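Resivel Residents' Portal
Community Forum > Building Matters > Common Property
Topic: Proposed change of finish, shared workroom benches

strata_liaison_resivel
Posted Sep 28, 2025

Residents are advised that the benches in the shared workroom are due for resurfacing, and that two quotations have been received. The first, from Sasix, is for a matte white surface throughout. The second, from Kollár, is for a mid-grey laminate with a slight fleck. Both firms have confirmed that the work can be completed before the December closure.

The building manager's preference is for the white. The workroom has one window and the ceiling lights are not scheduled for replacement under the current maintenance plan. A pale bench would improve the light available to residents doing close work, and small parts are easier to find against a plain colour.
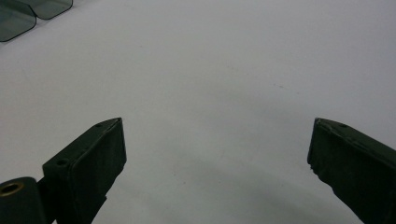 The Sasix quotation includes sealing of the joins and removal of the existing surface. The Kollár quotation does not include removal, which would be charged separately. Comments are invited in this thread and will be tabled at the next general meeting.

unit41_owner
I wish to record my objection to the white. The laundry benches were finished in white under the previous contract with Stinetti and were stained within one season. Residents were then asked to contribute to a specialised clean. I would ask that the same error not be repeated in a room where people use glue, oil and wood stain.

m_terrace
With respect to the previous poster, the laundry benches were a gloss product and were never sealed at the joins. The comparison is not a fair one. I support the Sasix proposal.

unit41_owner
The joins were not where the staining occurred. It occurred on the open surface, beside the trough. I have correspondence to that effect and am prepared to table it.

quiet_hours_please
Could the liaison please advise whether the room will be closed for the duration of the works, and whether sanding will take place? The bedroom of my unit adjoins the workroom wall. The by-laws require 14 days' written notice of noisy works and I have not received any.

strata_liaison_resivel
In reply to the above: the room will be closed while the works are under way. Sanding is expected on the first morning only. Notice will be issued to all adjoining units once a contractor has been appointed -- no appointment has yet been made.

greenthumb_l2
I have no firm view on colour. I would, however, question whether the expense is warranted at all. The present benches are worn but serviceable, and the courtyard drainage has been deferred twice. A cutting mat for each bench could be purchased for under $200 in total.

m_terrace
The edges of the present benches are lifting and one resident has already caught a sleeve. Drainage is funded from a separate budget line, as was explained at the last meeting.

greenthumb_l2
It was explained. I did not find the explanation satisfactory, and I have asked for the matter to be listed again.

bench_user_15
As a regular user of the workroom, I favour white for the reasons given by the liaison. I would suggest that mats be provided as well, at least on the bench nearest the sink, where most of the painting is done. This may go some way towards meeting the concern raised by unit41_owner.

unit41_owner
Mats would be an improvement. My preference remains for the grey, and I ask that Kollár be invited to requote with removal included so that owners may compare like with like.

strata_liaison_resivel
A revised quotation has been requested from Kollár and will be posted in this thread on receipt. The cost of mats will be added to the agenda as a separate item. Residents who wish to inspect the sample surfaces may do so at the building manager's office during office hours.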